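Brostia hall, cloth-folding station 2
Hand-held gripper pair: inspection checklist, with comments
Inspector: Nhung Quách
Date: 22nd June
Unit hours since last service: left 265, right 579

Items marked OK were checked with the unit powered and held at working height. Anything marked FIX goes back to the bench before the next shift.

1. Finger screws, both units. Check by hand first, then with the hex key. OK on left. Right had one lower screw that took a quarter turn. Remarked with paint pen.

2. Finger tips. Close slowly and look for contact along the full pad. OK. Right pad is getting smooth near the tip. Spare pads are in the Flanduto drawer, second from the top, under the old ones that should have been thrown out.

3. Jaw travel. Open and close 25 times without load. OK, both. Slight click on the right unit at full open. Same click was in the last report.

4. Indicator light. Must be steady green before the unit is used on cloth. OK.

5. Grip test on cloth. Pinch a single layer, lift it clear of the table, hold, release. Repeat with a folded edge. Use the blue test cloths only, and keep the table cover on.

Grippers at the covered table, with the blue cloths:
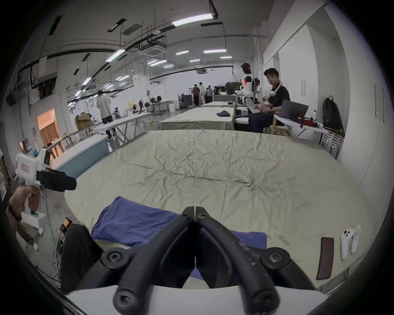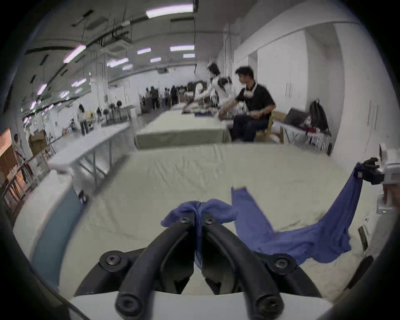
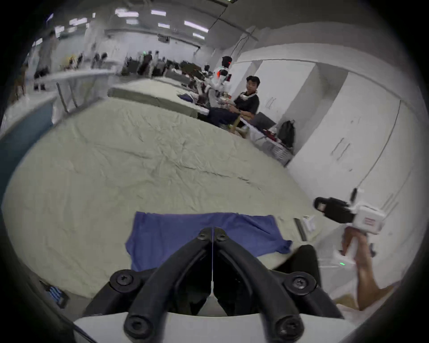
OK on single layer. FIX on folded edge, right unit: slipped twice in one set. I want the pad changed before anyone touches the force setting. Last time the force was turned up first and we ended up with pulled threads in the Triệu samples.

6. Handle and trigger. Check for play, cracks, sticky return. OK. Left trigger is stiffer than right. Operators have asked for them to match. Not a safety item, passed on to Tenus with the parts order.

7. Cables. Look at both ends of each cable and at any point where it bends over a table edge. FIX. Strain relief on the left unit has worked out of its clip. Pushed back in for now, needs a new clip. Do not tape it.

8. Floor around the operator. Nothing underfoot within one step of the table. Check again after any change of operator, as cables get dragged when people swap sides. OK after moving one cable.

9. Table cover. Wrinkles are fine. Holes and loose threads are not, they catch in the jaws. OK.

10. Stop procedure. Ask the operator to show it without being prompted. OK. Took longer than I would like with gloves on.

Parts needed: one finger pad set (right), one cable clip, paint pen. Order no. 51.

Right unit stays off folded cloth until item 5 is rechecked. Left unit cleared for use once the clip is fitted. N.Q.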